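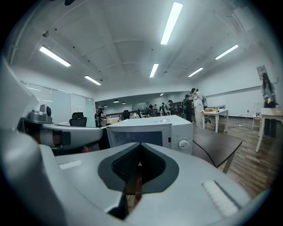

White countertop microwave with dial control, on a dark brown wooden tabletop.

The Case for the Two-Knob Microwave

The microwave oven in a shared room gets used by people who have never seen it before. That fact should decide how it is bought, where it is placed and how it is wired. In most offices it decides none of these, and the oven is chosen by whoever had the catalog open.

My position is that a shared oven should have mechanical controls, a white cabinet and a table of its own. I have held it since the building at Dundosville, where the second-floor kitchen had a keypad model with 400 pages of possible behavior and a manual that had gone missing by July. Users pressed the popcorn key for everything. The popcorn program on that unit ran a fixed time, so soup came out at whatever temperature popcorn time gives soup.

A dial has one range and one direction. The user turns it to a position and the position can be read from across the table. There is no clock to reset after an outage and no beep sequence to interpret. Precision is poor at the low end of the scale, and anyone trying to soften butter will complain. I accept the complaint. The typical load in a shared room is a plate of leftovers, and a plate of leftovers tolerates an error of ten seconds.

Placement is the second question. The usual answer is a shelf over the counter, which puts a hot bowl at face height for a short user and out of reach for anyone seated. A low table is better. It does require floor area, and the planner has to count the door as well as the cabinet.

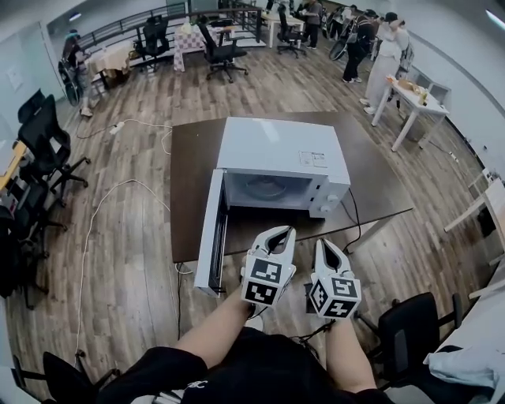
The door swing is the figure most often left out. A side-hinged door opened past 90 degrees takes up space in front of the cabinet and to the side of it, and a chair parked there will be struck by it sooner or later. I mark off 110 centimeters of clear floor in front of the table, which allows one person to stand at the oven and another to pass behind. A fully opened door also makes it easier to lift out the glass turntable for washing. If that job requires tilting the glass, it will not get done.

Power is the third question and the least discussed. The cord should drop off the back of the table and go directly to a wall outlet. A power strip on the floor is a common substitute and a bad one, given the current a heating appliance draws and the number of feet in a shared room. Where a cable must cross a walkway, it should be covered. Engelhardt sells a low ramp for the purpose, and Kunard has one with a wider channel that I prefer.

On table height I have less to offer. Herkix makes a square one at 78 centimeters that I have specified twice. It is slightly high for a seated user, and I would take a lower one if the legs were as stiff.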